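Gripper comparison, round two: soft goods
Gallery posted Sep 13, 2022

Round one at Gudham was all rigid parts. For round two we moved to clothing on a bed, which is harder on the fingertips and much closer to what Flosora wants tested. Kai Vogler and Bianka Sárközi did the handling and logged 133 folds and carries. Grip force was left at the same setting throughout. Full tables are on the Unoris project page.

Folding station, hand-held pair. Ribbed blue pads on black linkage fingers, working at the hem of a folded blue-grey cotton piece. Thick hems are the colour-coded rows in the table, and denim is logged separately.

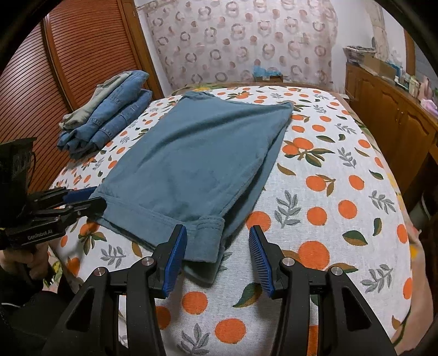 Garba Balogun wrote in to ask for the same runs with smooth pads, as ribs that hold a doubled hem well can snag on a thin knit.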